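Mahrous Court Residents' Association
Minutes, April meeting, Thursday, 7 p.m.

Present: Younes Ramadan (chair), Manee Phuthong, Ismail Benjelloun, Syafiqah Raju (minutes). Apologies: Jirayu Rungrueang.

1. Last minutes
Approved. Ismail asked that "will be fixed soon" under the side gate be changed to "Cutier says it will be fixed soon." Agreed.

2. Recycling contract
Joltia has offered to take over pickup for all 183 units. Its letter promises cleaner sorting and a saving of $3,536 a year. Manee asked what the saving was measured against. The letter does not say. Younes noted that the present hauler made much the same promise and the bottles still went out with the trash. Syafiqah thought a trial might be worth having if it cost nothing. Ismail doubted that it would cost nothing.

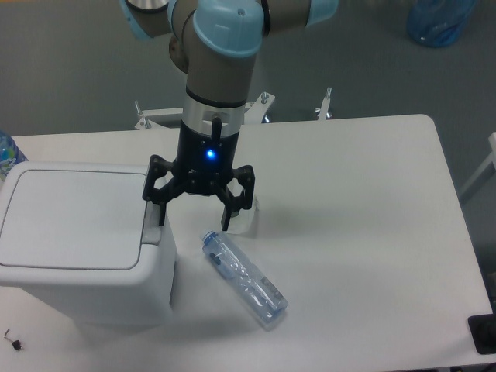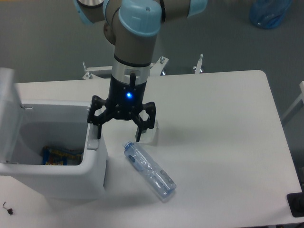 White table and white bin in both, with a plastic bottle in each.

3. Bike room
Cutier reports the new lock as installed. Manee tried her key on the way to the meeting and it did not turn. Item stays open. Younes to call Cutier and ask which door they mean.

4. Laundry prices
Tusetti wants to raise the wash price again and calls this "an upgrade to the payment experience." Members could not find the upgrade. There are 11 open repair requests, 2 of them for the same dryer. Motion by Ismail to refuse any increase until the requests are closed. Carried, Syafiqah abstaining.

5. Actions
Manee: write to Joltia for last year's figures and the cancellation terms.
Ismail: reply to Tusetti.
Jirayu: dryer list, if willing.

Meeting closed 8:40 p.m. Next meeting in the lobby if the heat is back on.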